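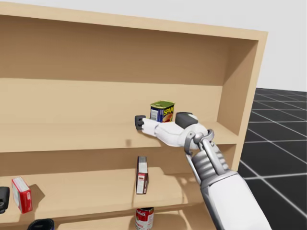 Darius Pärn wrote in May that his Zanavora larder unit took 61 tins on one board with no sag.

Size
Width 63 cm. Fits between standard worktops.

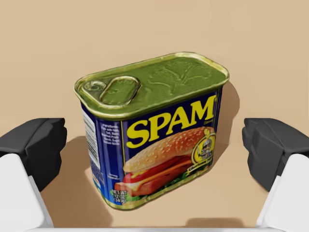 Finish
Clear oil or plain. The oil needs a fresh coat each year – use the Plotent one. 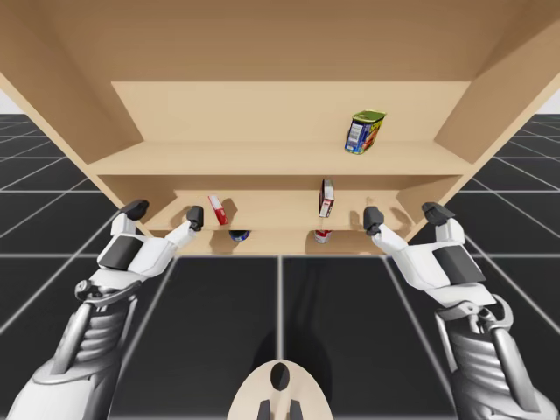 Delivery is by Mets, flat packed, to ground floor only. All fixings are hidden once the unit is up, so no screws or brackets show inside. Wall straps are included.

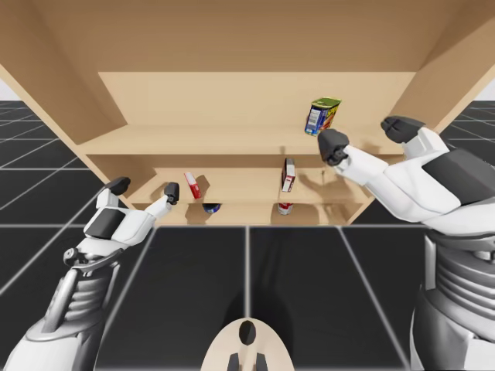

Spare boards
Order from Dralotard, part 2000 (upper) or 3000 (lower).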